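Bowls, Squishy Things and a Lot of Patience: Our Demo Gallery

Hi and welcome to the gallery page! I get asked a lot what my days look like now that I spend them collecting demonstrations for a robot arm, and the short answer is that I move something a few inches, put it back, and do it again. The longer answer is below. I've kept it light on theory, partly because the people who know the theory sit in the next room and I would get it wrong.

The project is called Trindero. We want one arm to learn tabletop pick-and-place from examples, with no hand-written list of motions for every new object. Each example is one go at a task with a person steering, from the first move until the gripper lets go and backs off. We call them episodes, and we have 848 of them in the set so far (I'm counting only the ones that passed review, the raw pile is bigger and uglier). Of those, 131 are with soft objects, and those are the ones I want to talk about, so bear with me.

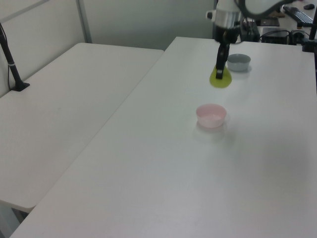
Binley, 2021-07-15

Gripper down on the yellow-green one, with the gray bowl just behind it and the pink bowl closer to us. I love how the color spills onto the tabletop underneath, just a little green tint. Soft, see-through and shiny all at once is a rough deal for a vision model, and I was really pleased to get a clear view of the fingers right in the middle of it.

A few words on why soft things eat up so much of my week! With a block you learn pretty fast where the fingers should go, and after an hour your hands do it for you. Squishy objects don't give you that. Go in too high and you pinch the top and lose it. Go in too low and you're pushing on the table, and the arm complains and stops. There's a sweet spot and I can find it maybe two times out of three on a good morning. The misses get saved too, by the way, with their own tag. I used to delete them out of embarrassment until I was asked, very nicely, to please quit doing that.

The bowls are the other half of the game. For the current batch the instruction is a plain sentence, something like "put the soft one in the pink bowl," and then the same again with the gray. Between episodes I shuffle everything: bowls swapped, bowls close together, one way out front, one tucked back near the arm. If I get lazy and leave them in the same spots, the model learns the spot and ignores the sentence. We found that out with the batch before this one, which was 200 episodes of me being much too tidy. It scored great right up until somebody moved a bowl. Ouch.

My routine, for anyone starting on one of these setups:

Wipe the table first. Dust sticks to soft objects like you wouldn't believe.
Home the arm and check that the cable has slack.
Read the instruction out loud before you start recording. Silly, but it has saved me from so many wrong-bowl episodes.
Move slower than feels natural, then pause for a beat before closing the fingers.
Tag it right away. Not after lunch.

We do the tagging in Ultero, our in-house labeling tool, and it's fine! It's a bit slow when you scrub through a long episode, and the shortcut for "retry" sits right beside the one for "discard," so go easy there. The file naming follows the Arumugam scheme: task first, then object, then bowl, then a running number. I grumbled about it for weeks and now I name my vacation pictures that way.

Next up is a bigger spread of soft shapes, plus some evening sessions with the lights turned down, so the set isn't all the same flat daytime look. The goal for this round is 865 reviewed episodes, so yes, we're close, and yes, I've got snacks planned for the day we get there. After that the set is frozen for training and I go back to blocks for a while. The first run with the trained model is penciled in for November.

If you work on something similar and have a trick for grabbing soft things cleanly, please write to me through the contact page. I'm especially curious whether you come straight down or tilt in a little from the side. I've been a straight-down person so far and I'm starting to wonder.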